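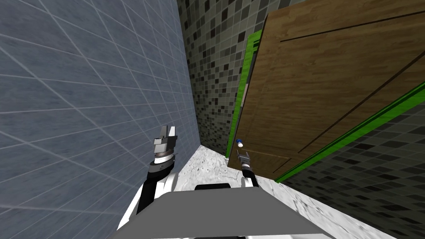
Can a two-armed robot open doors and wipe down tile yet?

Posted by Rosário Rebelo, 7 March 2025
Viewed 1,181 times

I look after a small guest house in Ralavow with four bathrooms, all tile, and I'm trying to work out if a machine could take over any of the daily round. By that I mean opening the door, wiping the walls, doing the floor and picking up towels. I already have a robot vacuum and it's fine for the hallway, but it stops at every closed door.

I've been looking at computer simulations of two-armed machines with simple two-finger grippers. In the first one I've put up, the right gripper is just under a small knob. Is that something I could expect on a real door in the next year or two, or should I keep paying a cleaner?

Yaroslav Polishchuk

Keep the cleaner. I worked in maintenance at a packing plant where we had arms on two of the lines, and the gap between those and a guest bathroom is large. Our arms did one motion on one part, all shift, with a guard fence around them. Change the carton size and someone had to come out and set them up again.

Doors are harder than they look. The machine has to find the knob, close on it, turn it, and then back its own body out of the way while the door swings. In a narrow room there isn't much space for that. A round knob is worse than a lever for a two-finger gripper – it can slip before the latch lets go. If you are renovating anyway, put in levers. 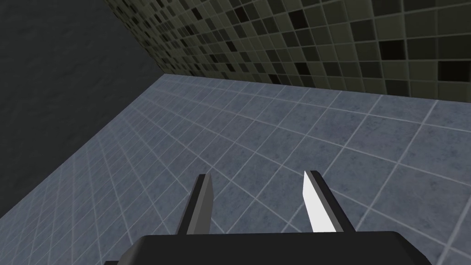
Floors are the easy part. A machine on wheels can cover flat tile without using its arms at all, and there are mopping units that do a reasonable job of it. Walls are another matter. Wiping needs steady pressure, a cloth that gets rinsed, and some way of telling a dirty spot from a dark tile. Grout is hard enough by hand.

A simulation is useful for practising the reach, and you can run the same door 1,000 times without scratching it. It doesn't tell you much about your own doors, which probably stick in June when it's humid.

Skurnari Cleaning

we tried a floor scrubber in a change room, 600 square feet. good on the open part, no good in the corners. still had to do those with a brush. never tried anything with arms
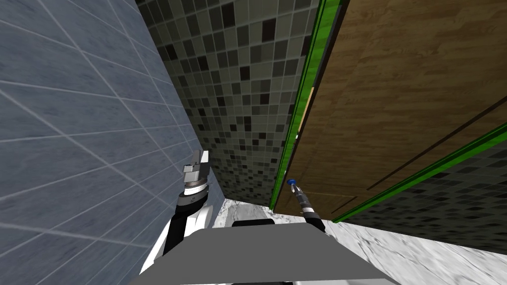
Would it help if I left all the bathroom doors propped open in the morning?

Propping them open would take care of the doors for a floor machine, as long as the sills are low enough for it to roll over. Measure the highest sill and check it against the climb height in the manual before you buy. You would still need a person for the walls and the towels. – Yaroslav Polishchuk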